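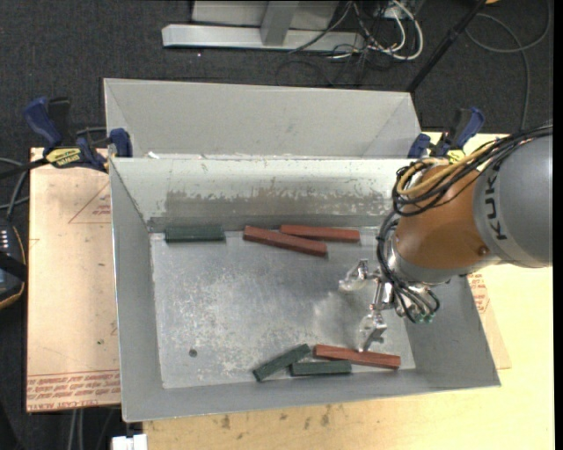 Figure 3. The picking cell at the Flondside workshop, with green and reddish-brown blocks in the bin.

3.2 Workshop build

The cell was put together in a shared workshop at Flondside. The arm works over a grey sheet-metal bin, with a second bin directly behind it and bar clamps at the sides. Sheets of covered acrylic lie to the left and right of the bin on the tabletop. Triantafyllou and Liapis wrote the control code in September, and we logged 2,862 picks over 29 sessions. Scratches on the bin floor were left as they were. Runs stopped by a cable snag are left out of Table 2.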